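I am reading commodity news every morning for my work, and for the last year I was paying for Priltar, a subscription service that follows prices of rough and polished gemstones. My renewal comes in December, so I have time to think if I want to keep it. I write my opinion down now, while I still remember the good and the bad parts.

*Posted Sunday, May 15, 2022*

## What it is

Priltar is a web dashboard with a daily email. You choose the stones and sizes you are interested in, and it shows you asking prices, sale results when they are public, and a short comment from their analysts. I trade small colored stones, mostly sapphire and spinel, and I have no staff. Before Priltar I kept everything in a spreadsheet, and it had 3504 rows when I stopped. I was quite proud of it, but I could not find anything in it anymore.

## Setting it up

The first login is simple. After that you must build your "basket," and here I lost an entire evening. The menu for quality grades uses Priltar's own names, which do not match the words my suppliers use. There is a conversion table, but it is a PDF in the help section and you cannot search inside it. I printed it and it is still next to my keyboard, with my notes in pencil.

Importing old data works only from CSV. Dates must be in the American format, otherwise the import stops at the first bad row and does not say which row it is. I wrote to support and received a polite answer the next morning, with a small template file attached. The template should be on the import page.
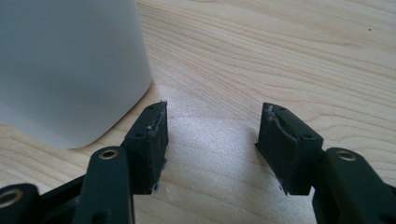
The daily email is the part I use the most. It arrives before I start work and it is short enough to read with one coffee. The top section shows what moved in your basket, then comes one paragraph of market comment. I like that the comment is careful. When they do not know why a price went up, they write that they do not know. My former service, Kerton, had always an explanation ready, and one week later it had the opposite explanation.

## Price data

For diamonds the data is very good, as much as I can judge. For colored stones it is more mixed. Sapphire between one and three carats is well covered. Spinel is thin, and for some sizes the chart is a flat line for months and then jumps. This is probably how the market looks when few people report their sales, but the chart draws it like a normal price. I would prefer to see a gap, or a different color of line, so that a beginner does not take it too seriously.

Alerts can be set by percent or by amount. I have 14 of them. They come on time, with one exception in winter, when I got the same alert again and again for the whole afternoon. It was repaired the same day.

## Cost

I pay 60 dollars a month for the single user plan. The next plan gives access for a team and longer price history, but I do not need the first and cannot justify the second. There is no discount if you pay for the year, and you have to cancel in writing, by email. I find this old-fashioned.

Gilmartin is cheaper and has a nicer phone app, but when I tried it the prices for colored stones were updated only weekly. Voteo has a free plan, and for someone who only wants to follow gold and diamonds in general, I think it is enough.

## What I would change

- A conversion table inside the program, with search
- Import errors that give the row number
- Some sign on the chart when there are few sales behind a price
- Export of the basket to a spreadsheet without the company logo in the first 2 rows, which breaks my formulas every time

## My rating

Four stars of five for diamonds, three for colored stones. If you buy only a few times in a year, you will not get your money back from it. For me, one better purchase of sapphire in the spring paid for several months, so I will most likely renew, but first I will ask them if the spinel data is going to improve. If they answer me, I will add it under this review.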